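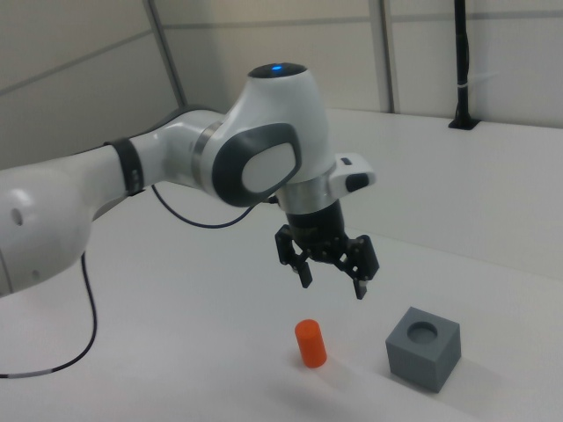
Concetta Pace

Pradden Basketball Club
Minutes of the playing section meeting, 2020-09-06

Present: Renzo Messina (chair), Annunziata De Luca, Nazareno Grasso, Concetta Pace (minutes). Apologies: Guido Guerra.

1. Previous minutes
Approved with one correction. Under item 4, "away kit" should read "second kit".

2. Player movements
R. Messina reported that the transfer of the senior point guard to Warovari is complete. Registration was released on receipt of the clearance form. The shirt number, 5, is available for reissue. A. De Luca asked that exit talks be held with all departing players. Agreed.
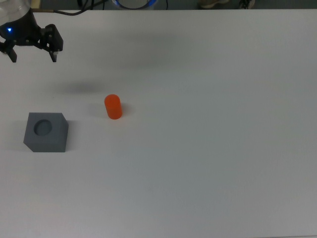

White tabletop with black gripper, blue indicator light lit.

3. Replacement signing
Two candidates were considered. N. Grasso favoured the guard from Martinelli on defensive grounds and noted a free throw rate of 74 per cent last season. R. Messina preferred to promote from the under-20 squad. Decision: trial terms to be offered to the Martinelli player until December, with the position to be reviewed then.
Action: N. Grasso.

4. Registration fees
The league fee for a late registration is 300 euros. Payment approved from the playing budget. Forms to be countersigned by 2 officers.
Action: A. De Luca.

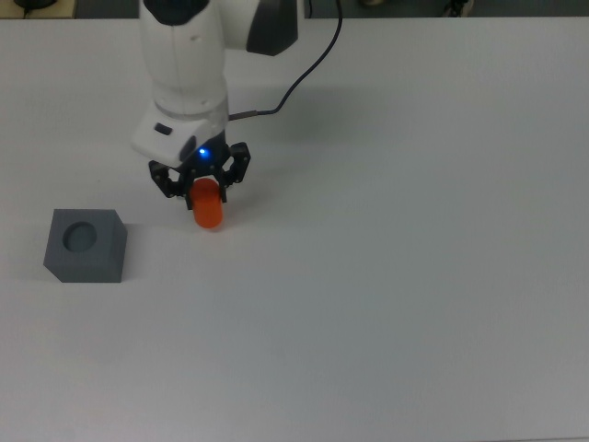 The same two officers will sign the insurance schedule, which must reach the league office before the first fixture.

5. Fixture software
Codance has been set up for all squads. G. Guerra, by written note, asked that training times be entered separately from matches. Agreed.

6. Any other business
The spare shot clock remains on loan to Warovari. C. Pace to request its return.

Next meeting: to be set once the fixture list is issued.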